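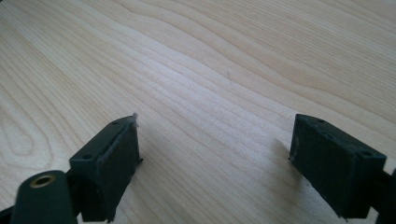

## thread: I finally read the whole run of the Canholm newsletter

1/ ok so. inherited a box of the old Canholm neighborhood newsletter when the library branch cleared its back room. 123 issues. been reading them at night instead of sleeping

2/ it's called The Edow, after the creek. four pages, folded, typed by one person on one machine for most of its life. you can tell bc the lowercase e is clogged for years and then one month it's clean and the whole thing looks different

3/ mostly it is lost cats. lost cats, storm drains, and a very long fight over whether Cabrera Street should be one way

4/ the Cabrera Street thing runs 40 issues. FORTY. letters for, letters against, a hand drawn map, a second map correcting the first map. then it just stops. no result printed. I walked over there to check and it's two way

5/ favorite section is "Wanted & Offered." somebody offers a piano free to anyone who can get it down the stairs. same ad next issue. same ad the issue after. then "piano, free, stairs no longer a problem" and I have so many questions

6/ also recipes. not good ones. there's a bean loaf that calls for 5 cups of bread crumbs and one egg. I made it. it did not hold together, it was warm crumbs with beans

7/ going to put some of the better bits here as I go, in order ish. typed exactly as printed, speling and all
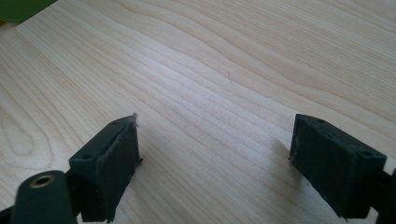 **THE EDOW · No. 6 · page 3**

8/ "To whoever is borrowing the ladder from behind the hall: please borrow it back."

9/ "Creek walk was well attended despite mud. Bring other shoes next time. The heron was seen by everyone except those at the rear."

10/ "Correction. Last month we said the bake sale was at noon. It was at ten. We are sorry to those who came at noon and had only the rolls."

11/ that's all from ONE page. the rest of page 3 is an ad for Brallora Dry Cleaning, which ran in every issue I've read so far and never changed a word. "Brallora. Same Day If You Come Early." I say this to myself now

12/ few people asking about scanning. yes I want to. the paper is fine, the staples are not, they've rusted right through on the older ones and leave a brown mark on the fold. pulling them with a butter knife. slow

13/ if you've done this before, do you flatten first or scan first?? the fold runs thru the middle of the text and I lose a line on every page 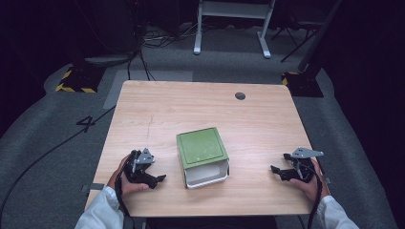

14/ and the issues got folded again for mailing so there's a second crease going the other way, plus an address label on the back. leaving the labels out of the scans, those are people's homes

15/ ok answers came in, thank you. consensus is flatten under books for a few days, then scan. one person said iron it. I'm not ironing it

16/ the tone changes near the end btw. new typist I think. fewer jokes, more exclamation points, and Wanted & Offered gets renamed "Marketplace" which, no

17/ but the ladder comes back! way late in the run, one line at the bottom of the last page. "Ladder returned. Two rungs short."

18/ last issue has no goodbye in it. November, storm drain reminder, bean loaf AGAIN, Brallora ad. then a line saying send your items in by the 5th for the next one

19/ if anybody from Canholm has that next one, or knows if it ever went out, my messages are open. also if you got the piano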